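The Sock Club

I've been told off for calling it the sock club. Its proper name is the Larnunlow Robotics Group, it meets on Sunday afternoons above the old print works, and its members are sixteen-year-olds who would like you to know that they are doing manipulation research. Fine! But when I walked in on July 21, 2019, the first thing anyone said to me was "have you brought any socks?"

I hadn't. I was wearing two, and I kept them.

The group is run by Bogdan Stanciu, who teaches physics during the week and talks at a speed I could barely write down. Back in February he set his students a summer project: teach an arm to tidy a bedroom. They call the arm Sustness (there was a vote, I gather it got heated) and before it can pick up a thing by itself, somebody has to show it how, over and over, with a gripper held in the hand. So that's the homework. Everyone takes a turn with the gripper, goes home and picks up their own laundry.

"My mum thinks it's the best club I've ever joined," one girl told me, not looking up from her laptop.

I had a go too, and I was dreadful. You squeeze, the jaws close, and the sock slides off as if it had somewhere better to be. The trick, Bogdan says, is to go for the cuff and leave the toe alone, and to come in lower than feels sensible. The students do it without thinking now, red sock on a plaid bedspread, pinch and up.
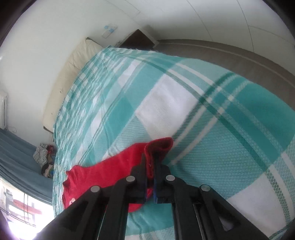 What the arm makes of it

By the time I visited they had 176 recordings, of which 113 were good enough to keep. The rest had gone in a folder called Sad Socks, and I was made to watch three of them, with commentary. Blankets with a busy pattern were the big argument of the afternoon. Half the room wanted more of them and the other half wanted plain sheets until the thing worked, and I'm afraid I sided with the plain sheets and was booed.

Next comes the Ardeleanu Cup, where they'll have to tidy a room they've never seen before. Bogdan is nervous about it. His students are mostly worried about who gets to sit in the front of the van.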